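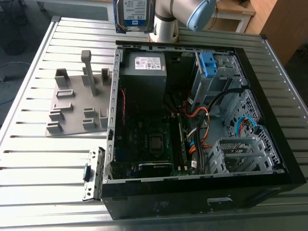 Section 6. Setting up the drive-swap bench

I wrote this section after bringing up the second bench at Daluvport, so it's the way I'd do it now and not quite the way the older Dukuvine notes have it. If you've only got the older notes, use them for the network bits and follow me for the hardware. What we're measuring is how well a policy trained on the Segura demonstrations handles a hard drive when the fixture has been moved a little between trials. Everything below serves that.

6.1 Placing the tower and fixture

1. Power the arms down and leave the e-stop in.
2. Lay the tower on its side, open side up, with the front bezel toward you.
3. Put the fixture plate on the table to the left of the tower. Tall post toward the back.
4. Check that every cable in the tower sits below the rim of the drive cages. I tuck mine in by hand and have never regretted the extra minute!

Caution: keep your hands out of the case once the e-stop is released. The gripper closes faster than you'd think.

6.2 Teaching the fixture pose

5. Stand a 3.5-inch drive upright in the holder beside the post, label showing.
6. Jog the gripper down over the drive in slow mode until the fingers are on either side of it.
7. Save the pose under the bench name, then jog straight up. Don't swing sideways — the post is right there.
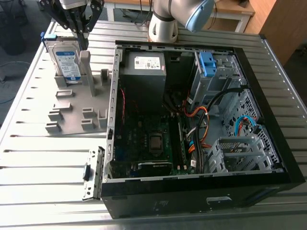
Annelies Eberhard wrote back on the draft that she'd teach this pose twice, once from each side, and average the two, as the slow-mode backlash at Risthorpe was enough to spoil an afternoon of trials. I've tried it her way since and I like it, so call it optional but recommended.

Note: if you shift the plate after step 7, even by a hair, do steps 5 to 7 over again. The offsets in the trial script are all relative to the saved pose.

6.3 Running a block of trials

8. Load the trial list. One block is 50 trials, and the full set is 2396.
9. Put the drive back in its holder and step behind the line.
10. Release the e-stop, start the script, and keep your hand near the button for the first couple of runs.

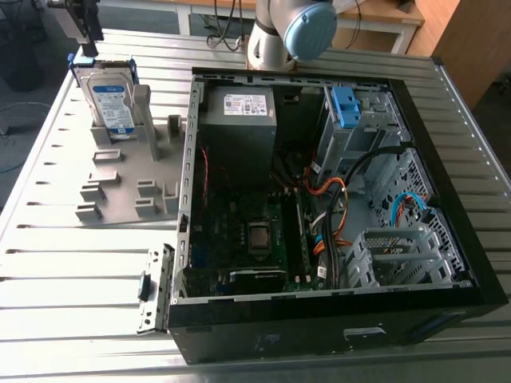 Should a dropped drive count as a failed grasp or a failed insertion? Ainhoa Toledo asked that, and added that the two benches had been scoring it differently, so the numbers couldn't be pooled.

Fair point, and my fault. Score it by where the gripper was at the time: outside the case is a grasp failure, over or inside the case is an insertion failure. I've gone back and relabelled the January blocks to match. If the script stops with code 2003, it's lost the wrist camera, so throw that trial out and don't score it at all.

6.4 Checking before you log off

11. Look over the bays, the cables and the plate.
12. Write down anything that's come adrift, then press the e-stop.

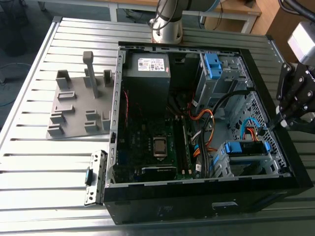

Fig. 6-4. Tower and fixture plate, with the gripper at the right of the case.

13. Copy the block folder to the shared drive before you leave. The bench computer clears its own logs overnight, and I've lost a good block that way.

Print this section | E-mail this section

Last updated: 8th October

Dukuvine Bench Guide. Questions to the Daluvport lab desk. © Dukuvine project. Back to top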